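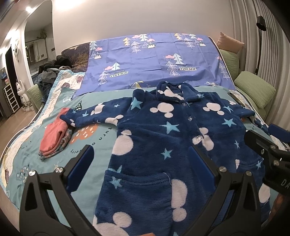 Fenik hand-held gripper over a fleece pajama top on a bed.

Fenik Hand-Held Gripper
Ultgate item 641

The Fenik is a hand-held two-jaw gripper for recording household tasks such as folding, sorting and putting away laundry. You hold it, do the job, and the camera on the tool records what the jaws are doing. Recordings are used to train robot arms fitted with matching jaws.

The jaws are angular black plastic with triangular cutouts. Each has dark blue finger pads on the inner face, held near four round screws. Replacement pads are sold in packs of 2.

Thick fabric is a good test for any gripper. Plush fleece bunches up under the jaws, and buttons and patch pockets give an edge that is easy to grab by mistake. We suggest laying a garment flat and starting at a cuff or hem. For thin cotton, close the jaws slowly.

In the box
Gripper with camera mounted
Spare pad pack
Charging cable, 125 cm
Printed quick start guide

Run time is roughly 39 minutes of continuous recording per charge. Files copy over by cable to the Merrick desktop software, sold separately.

Customer review
"I used it for shirts and pajamas all through May. Grip is good on fleece and towels. Socks took me longer to learn. My wrist got tired before the battery ran out." Inger Hallgrímsson

Orders of more than one unit: contact Lindsay Tipoki in sales. The older Kakitz pads do not fit this model.

Page updated Tue 23 August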